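July, bench notes, glaze shop

Third round of the ash glaze tests for the Stirthorpe tiles. Same recipe as last time except the feldspar, which went up by 2 parts. Sieved twice, let it stand overnight, then thinned until it ran off the stick without clumping. Dipped the first rack at 9:40, second rack after lunch. The Karnach clay drinks water faster than the old body, so I cut the dip to a quick count of four.

Kiln log says top temperature was 1,984 F, held for ten minutes. That is lower than I set. Either the thermocouple has drifted again or the top element is going. Tile 411 came out dry and rough along one side and glossy on the other. The rest of that shelf is closer to what we want, a flat gray with no crawling.
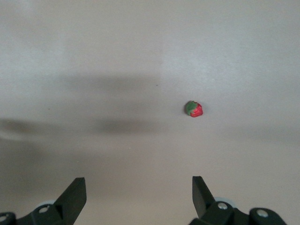
Folke thinks the dry side is a thin coat and the kiln has little to do with it. He says he had the same on the Jornar bowls until he started dipping edge first and turning halfway. Fair point. I was holding them flat.

Plan for the next load: half the rack dipped edge first, half flat, cones on every shelf. Cool to roughly 400 before cracking the lid. Need more cones, and the big sieve is still at Giorgia's. Old bucket is labeled "B, do not use" and should stay that way until I have retested it.

We use cookies to improve your experience on this site. Accept | Manage settings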